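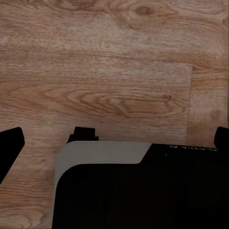

A simulated gripper over a wood-grain surface. Chores are often practised in rendered scenes like this one before a real table is used.

The table that is never finished
Can a machine do the housework yet? We asked the people who are trying to teach it

37 shares | 2 comments

Last updated: 4 January 2022

When Guadalupe Beltrán comes home from the laboratory in Ikgate, the first thing she does is clear her kitchen table. There are letters on it, a cup, some bread crumbs, a school jumper that belongs to one of her sons. It takes her less than one minute and she does not think about it. At work she has spent the greater part of four years trying to get a machine to do the same.

"My mother asks me every December if the robot is ready," she told me. "Every December I say it can pick up the cup. She says, and after that?"

It is a fair question, and I took it with me to several places this winter. The short answer is that machines can now do many pieces of a chore, and very few entire chores. A robot arm can lift a mug, close a drawer or wipe a flat surface. What it finds hard is to go from one of these to the next in a room it has not met before, when the mug is behind the cereal box and somebody has left the drawer half open.

Beltrán's group, which is called Zorkach after a street where the founders once shared a flat, does most of its practising inside a computer. A table is drawn, a gripper is placed above it, and the program tries. If it fails, the table is put back as it was and the program tries again. In one night it can make 4,000 attempts at the same small task. A real arm, with a real person to pick up what it drops, made 121 in the same group's best week.

The difficulty comes when the program must leave the computer. Wood is a good example. To you and me a table is a table, whether the grain is straight or full of loops. A camera that looks down from just above the fingers sees something else: lines, dark ovals, seams between planks. A program which has learnt on one table can take a knot for a crumb and try politely to remove it. So the groups change the surface, the colours and the light again and again, in the hope that the machine will stop caring about them.
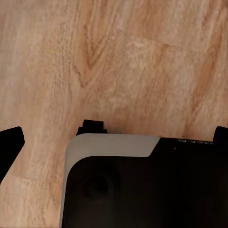
Seeing is only half of it. Nuria Manzano runs the packing floor of a company in Flellgate that sends out kitchen goods by post, and she has less patience with knots in wood. Two years ago she put an arm on one of her lines to place lids on storage boxes. It still works there, and she is content with it. She then tried the same model on the returns desk, where people open parcels that customers have sent back. The trial was stopped before the end of the month.

"On the lid line, the lid always comes the same way up," she said. "On returns you have a bag inside a bag, with a letter in it, and tape everywhere. My staff know with their fingers if something is broken. They shake it a little and they listen. How do you write this down for a machine?"

She showed me the desk. A woman was taking a set of measuring spoons out of a paper bag, turning them over, smelling them once and putting them to one side. I asked why she had smelled them. She said somebody had used them for paint.

Most of the engineers I met accept this point more easily than I had expected. Touch is far behind sight. Many grippers have two fingers and know little more than how far they are open and how hard they press. With two fingers you can do a surprising amount – try it with your own thumb and first finger – but folding a fitted sheet is not in it, and neither is peeling a sticker from a plate.

There is also the matter of speed. In Barrios, a small firm allowed me to watch its machine load a dishwasher. It handled each plate with great care and broke nothing. It needed almost 37 minutes for the dishes of a family dinner, and it left the pans. The engineer who was with me did the pans herself while we talked, and she also moved one bowl that the machine had put face up, where it would have filled with water.

I do not want to sound unkind about this. Ten years ago the same machine would have needed every plate to be in a place agreed in advance. Today it finds them by itself, in an ordinary sink, and if a plate slips it tries another grip. For a person who cannot bend down or whose hands hurt, a slow dishwasher loader is still a dishwasher loader. Several of the people I spoke with said that this is the customer they think about, more than the busy family in the advertisements. The price at present would frighten both.

What should we expect, then? On the shop floor, more lid lines. Wherever the work can be arranged so that it is the same each time, the arm will come, and in many places it has come already. At home the arranging would have to be done by us, and I am not sure we want to live in a kitchen where the cups must stand in a row.

Beltrán thinks that a machine which can clear any table in any house will exist while she is still working. She is 41. She would not let me write down a year. Her next test is a table with a cloth on it, and she has already been told by her younger son that the cloth will be pulled off with everything on top.

2 comments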